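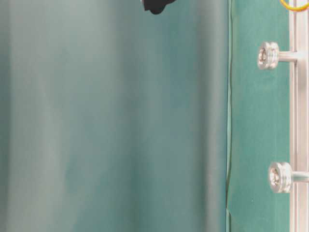

Consejos de taller: enseñar al brazo a pasar un cable por las poleas

Escribo estos consejos para las personas que empiezan a grabar demostraciones con un brazo manejado a distancia. El español no es mi primera lengua, pido paciencia con alguna frase. Trabajo en el taller de Ivel desde hace dos inviernos y la tarea del cable es la que más veces he repetido: la última serie tuvo 200 demostraciones, de las cuales descartamos 43.

Antes de empezar

Pase usted el cable con sus propias manos, despacio, tres o cuatro veces. Fíjese en qué momento los dedos aprietan y en qué momento solamente acompañan. Con el mando se pierde el tacto, y conviene tener el movimiento ya aprendido en la cabeza.

Revise que las poleas giran libres y que los tornillos del perfil de aluminio están apretados. Una polea que cede un poco no se nota con la mano, pero en la grabación el cable salta y no se entiende el motivo.

Limpie los dedos de la pinza con un paño seco. El cable liso resbala mucho si queda grasa. Yo lo hago cada 24 demostraciones, cuando paro también para beber agua.

Si puede elegir, use un cable de color vivo sobre un fondo mate. Un cable gris delante de un perfil de aluminio se confunde, y el operador que mira por la pantalla se cansa pronto.

Durante la demostración

Agarre el cable cerca de la polea que quiere rodear, dejando espacio para que los dedos no choquen con ella. Si lo agarra demasiado lejos, el tramo libre se dobla hacia donde quiere y hay que corregir muchas veces.

Cierre la pinza hasta que el cable no se escape, y no más. Un pequeño doblez entre los dedos se puede aceptar. Si el doblez se hace agudo, afloje, retroceda un poco y vuelva a cerrar. 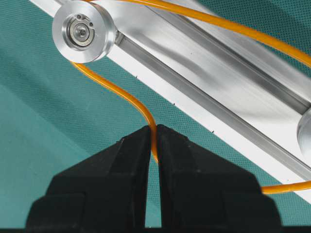
Mantenga siempre una tensión suave en el tramo que viene de la polea anterior. Este es el error más común de los principiantes: llevan el cable muy bien hasta la segunda polea y mientras tanto se sale de la primera. Mi compañero Gerrit Magagula lo explica con la costura, dice que el hilo se vigila por detrás de la aguja.

Mueva primero y gire después. Las dos cosas a la vez parecen más elegantes, pero con el mando Situvon la muñeca responde con un pequeño retraso y el gesto queda torcido.

No se detenga a pensar con el brazo en el aire. Si tiene dudas, termine la toma, márquela como mala y repita. Las pausas largas también se aprenden, y luego el brazo se queda quieto delante de la polea sin razón.

Cuando algo sale mal

Si el cable se cae, hay dos opciones. Para una serie normal, corte y empiece otra vez. Para una serie de recuperación, siga grabando y recoja el cable con calma desde donde ha quedado. No mezcle las dos en la misma carpeta. Nosotros lo hicimos en noviembre y tuve que mirar 641 tomas para separarlas.

Si la pinza toca el perfil, baje la velocidad a la mitad antes de intentar otra aproximación. En la mayoría de los casos el problema es el ángulo de entrada.

Al terminar

Afloje el cable y quítelo de las poleas. Si pasa la noche tensado guarda la forma, y por la mañana las primeras tomas salen distintas.

Apunte en el cuaderno quién manejó el brazo y con qué ajuste de fuerza. Guarde los mandos en su soporte, con el botón de parada hacia arriba.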